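How Does a Pearl Get Into a Piece of Jewelry?

Tip some jewelry out on a bed and you have a small museum of strange things. There may be string. There may be bits of glass or plastic with holes through the middle. And there may be a pearl, which is the only one of the lot that began life inside a shellfish.

Let's start with the shellfish, who gets very little credit.

An oyster is a soft animal with a hard shell and not many hobbies. Sometimes a tiny bit of something gets inside the shell where it shouldn't be. People like to say it is a grain of sand. It is more often a tiny living pest, or a bit of damage to the oyster's own soft insides. Either way the oyster can't pick it out, having no fingers, so it covers the thing up instead.

It uses the same shiny stuff that lines the inside of its shell. This stuff is called nacre (say NAY-ker), or mother-of-pearl. The oyster puts on one very thin layer, then another, then another. It keeps this up for months or years. At the end you have a pearl, and the oyster has a lump. 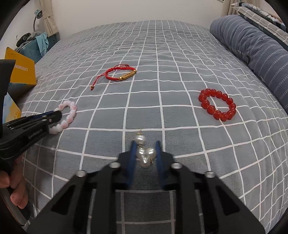 By the Junior Desk Writer, Prakstead Museum of Small Things
January 26, 2019

Pearls look silvery because of all those layers. Light goes in, bounces off some layers near the top and others farther down, and comes back out slightly mixed up. Four silvery-white beads, like the ones in our picture, can throw back bright spots of light from whatever lamp or window happens to be nearby. Beads made in a factory can be given a pearly coat that does nearly the same trick, and from a photograph it is very hard to tell which kind you have. The museum gets asked to try about once a week. We say "hmm" a lot.

Are all pearls found by divers?

Not anymore. In the old days a diver might open 100 shells and find nothing but lunch. Today nearly all real pearls come from pearl farms. A farmer places a small bead or a sliver of shellfish tissue inside the animal, puts it back in the water, and waits. These are called cultured pearls. That doesn't mean they have been to the opera. It means somebody helped them get started.

Freshwater pearls come from mussels living in lakes, ponds and rivers. One mussel can grow 12 pearls or more at the same time, which seems like showing off.

Now about the holes

A pearl comes out of its shell without a hole, and a pearl without a hole is mostly good for rolling under furniture. To make it into jewelry, somebody has to drill it. The drill is very fine and the work is slow, and if the hole goes in crooked, the pearl will hang crooked forever.

After that, a thin wire or a thread can go through. The little metal parts that hold jewelry together are called findings. They include loops, hooks, pins and clasps. Many are gold-colored, and being gold-colored is a lot cheaper than being gold. You can see a small loop and a tiny fitting of that color on the pearl piece. A finding may be the smallest part of the whole thing and it is nearly always the part that goes missing.

What about the bracelets?

The pink-and-white bracelet and the red beaded one work on a much older idea: put a hole in something, put a string through the hole, do it again. People were doing this with seashells tens of thousands of years before anyone invented pants with pockets.

The braided red cord is a different sort of bracelet. A braid is made by crossing strands over each other in a set order. In the plain kind you use three. Left one over the middle, right one over the middle, left, right, and on you go until you run out of cord or get called for dinner. Braiding helps keep the strands together, and it gives you something to do on a long car ride.

Try it yourself

Find three pieces of yarn, each as long as your arm. Knot them together at one end and tape the knot to a table. (Ask first if it is a nice table.) Braid to the end and tie another knot. If yours comes out lumpy, pull more gently and keep the pull even. If it is still lumpy, give it to a grandparent, who will wear it anyway.

Looking after pearls

Nacre is softer than most gemstones and scratches easily. It also dislikes perfume, hair spray, vinegar and lemon juice. Wipe pearls with a soft cloth, and keep them away from things with sharp corners. Put them on last when you get dressed and take them off first.

Words to know

Nacre: the shiny layers that make a pearl and line some shells.
Cultured pearl: a pearl that a farmer helped to start.
Finding: a small metal part used to put jewelry together. Also what you will be doing on your hands and knees if you drop one.

Next in this series: Why Do Buttons Have Four Holes When Two Would Do?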